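When Gerardo Guerra took over the middle school choir at Prarnach, there were 10 children in it, and two of them, he says, were there because they'd missed the sign-up for chess. He laughs when he tells it, and then he wants to be sure I know that both stayed for three years and that one of them still sends him recordings.

We talked in the music room one afternoon in January, with the spring musical already spread all over the piano. The choir has 32 singers now. "I never held an audition," he told me. "If you can get yourself to the room by eight, you're in. I'd much sooner teach a child to match pitch than teach one to want to come."

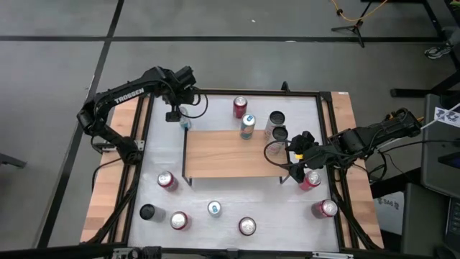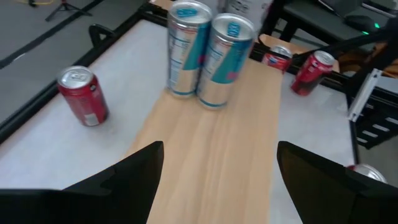
He learned that from his own teacher, Amedeo Longo, who ran a parish choir for most of his life and let anybody stand in the back row and hum until they felt brave enough for the words. "I hummed for a whole winter," Gerardo said. "Then one morning I just opened my mouth, and Amedeo kept right on playing, bless him. He didn't make a thing of it."

The musical is the big worry at the moment (a happy worry, he insists). Rosario Galli is painting the sets with the sixth graders, and the harbor has been three different blues so far. Last year's show filled all 115 seats, so this time they're giving two performances, the first on 25 February 2023.

I asked what he listens for on opening night. "The second verse," he said. "Everybody practices the first one!"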